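Carnwood sleeve

The Carnwood sleeve is a loose protective sleeve of heavy fabric, made longer than the forearm it covers so that the extra cloth gathers above the wrist. It is named for the town of Carnwood, where the Softić workshop first sold it in lots of 200. The pattern is credited to Polyxeni Kourkoulas, a cutter at the firm.
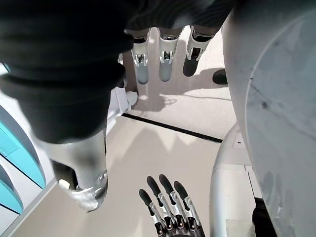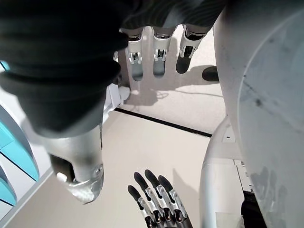 Dark gray sleeve fabric gathered in thick folds

The standard pattern calls for 81 centimeters of cloth and 3 rows of stitching at the upper opening. The lower opening is left wide – a tighter version, known as the Woritz, has a drawn cuff. Output reached 4,000 sleeves a year before production moved to Wundance.

See also: Cuff; Gaiter; Oversleeve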